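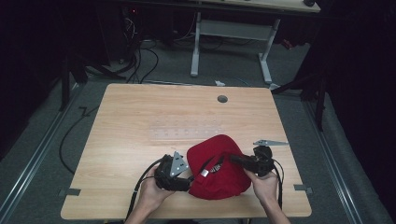 Is a "voluntary" share exchange ever really voluntary for small holders?

Asked in Small Shareholders and Employee Stock, August 2024

I worked for Milley for a long stretch and bought stock through the employee plan the whole time. I ended up with 245 shares. Milley is not listed anywhere, so I've never had a price to look up, just a statement once a year with a number on it that the company came up with.

Now I have a thick packet in the mail saying Milley is combining with Ferri, a bigger private company in the same line of business (restaurant supply, warehouses, delivery routes). Holders can take $50 a share in cash or swap one for one into a new class of Ferri stock. The cover letter calls this a voluntary exchange about four times. Then on page something-or-other it says holders who do not respond by the end of November "will be deemed to have elected" the stock.

What bothers me:

The cash price is lower than the number on my last statement. The packet doesn't mention the last statement at all.

There is a fairness opinion from an outfit called Clerley, and all I got was a summary. It says the price is "within a range." It doesn't print the range.

The new Ferri stock has no vote and Ferri "may, but is not obligated to" buy it back someday.

The chairman's letter says the whole management team is excited and that this is the best path for the Milley family. I was in the Milley family when they closed my warehouse, so that line doesn't do a lot for me.

I called the number in the packet and the person read me the cover letter. I asked if I could just keep my Milley shares and was told there wouldn't be any Milley shares to keep. So which part is voluntary? Do I have any options besides the two boxes on the form? I don't want to spend more on a lawyer than the stock is worth.

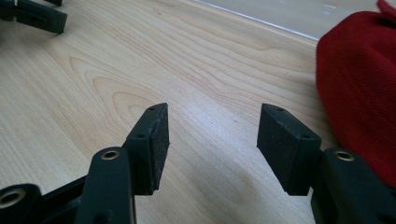

Replies (3)

Top reply, marked helpful by 100 readers

Read the packet again and look for the word "merger." If it's a real merger, and the business about there being no Milley shares left sure sounds like one, then calling it an exchange is mostly decoration. Once the merger is approved, your shares turn into whatever the agreement says they turn into. Your only choice is which box.

But there may be a third door, and the packet may well put it near the back in small type. Look for "appraisal rights" or "dissenters' rights." In many states, a holder who doesn't agree with the price in a merger can ask a court to set a fair value. The rules are fussy. Usually you can't vote in favor, you have to send a written notice before a certain date, and you can't sign the election form. If you miss any of it you are out. Which state counts is the one where Milley is incorporated, and that might have nothing to do with where you live or worked.

I'm not telling you to do it. Courts take a long time and sometimes they land on a lower number than the deal. At $50 a share your whole stake is not going to support much of a legal bill. Appraisal makes more sense when a bunch of holders go in together. Did other people from your warehouse keep their stock? I would start calling them now, well before the deadline.

Things I would ask for in writing, today:

The full Clerley opinion, with the range. They may say no. Ask anyway, and ask how Clerley gets paid. If most of the fee only shows up when the deal closes, weigh the opinion accordingly.

How the number on your last statement was worked out and who did it. There can be a boring explanation. Plan statements are sometimes set once a year and business may have dropped since. I wouldn't take that on faith, though. Make them say it.

What the officers and directors are getting. Same price as you? Are they rolling into the same non-voting class, or something with a vote and a buyback date attached? That page tells you more than the chairman's letter.

The last two years of financial statements for Ferri. If they want you to own a piece of it you should get to see what it owes.

And send everything by a method that gets you a receipt. "We never received your notice" is a hard thing to argue with.

Second reply

I went through this when Kinlow got bought. I had over 900 shares from my years there and took the stock because the talk was that it would be worth double in no time. The buyback clause was the same as yours, "may but is not obligated." They have not been obligated so far. I get a statement every year and it looks very nice.

Maybe Ferri is a better company than the one that bought us, I wouldn't know. But no vote, no market, and no date when anybody has to buy it from you is not a lot to own. I'd only take it if I were fine never seeing that money again. My neighbor says I'm too negative and it will pay off. He didn't have any.

One more thing, cash is taxed now and a stock swap often isn't until you sell. The company people brought that up a lot at our meeting, it was their big selling point. It's true as far as it goes. You still shouldn't pick the worse thing to put off a tax bill. Find out what you paid for your shares, all the different purchases, because you'll need that either way and the plan office gets very hard to reach after the sale goes through.

Third reply

Take the cash and move on. These deals are all decided before the envelope gets mailed.

Comments on this reply

You may be right about that but they should still check the appraisal part first. Cashing the check generally ends the argument.

From the person who asked: found it. Appraisal rights are in Appendix D, and the notice date is a good while before the November date on the form. The cover letter doesn't mention it. I've written to Milley for the full opinion and the directors' terms, and I've left messages with a few people from the old warehouse. One of them had already signed for the stock because he thought he had to. Is there any way to take an election back once it's mailed?

Sometimes, up to the deadline. Look under "revocation" or "withdrawal of elections." It is normally a signed letter to the exchange agent, and he should send his own, you can't do it for him. He shouldn't rely on what the phone line tells him either.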